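Wrestler from Alport signs with college team, keeps writing his first novel

Alport - Urszula Olszewski won 112 matches for her high school, but when she speaks about the future she first speaks about a book. The senior signed on 11th May to wrestle in college, and she will study creative writing there from October.

Olszewski came to Alport with her parents when she was 12. She knew only a little English then, and she says the wrestling room was the easiest place to be, as the coach showed every move with his hands.

"I understood a headlock before I understood the homework," she said.

Her novel, with the working title "Nesar," is about two sisters who run a ferry. She has finished five chapters and reads them aloud to her teammate Trinidad Carrasco on the bus to tournaments.

"I tell her when it is boring," Carrasco said. "She gets angry, and the next week it is better."

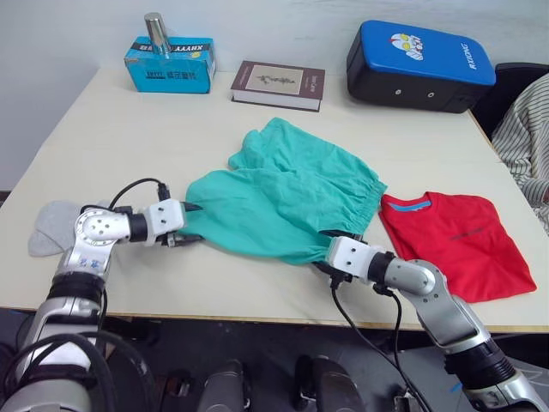
The college team trains every morning, and Olszewski will have to do her writing in the evening. She has already asked for a room on the quiet floor. Her mother is more worried about the practical side of living alone, mostly cooking and laundry. A pair of shorts like the teal ones on the white table, with elastic at the hem, is what Olszewski likes to wear for practice, and she plans to pack several.

The family has started a fund for travel and books, which stands at $2,360. Olszewski leaves Alport at the end of the summer.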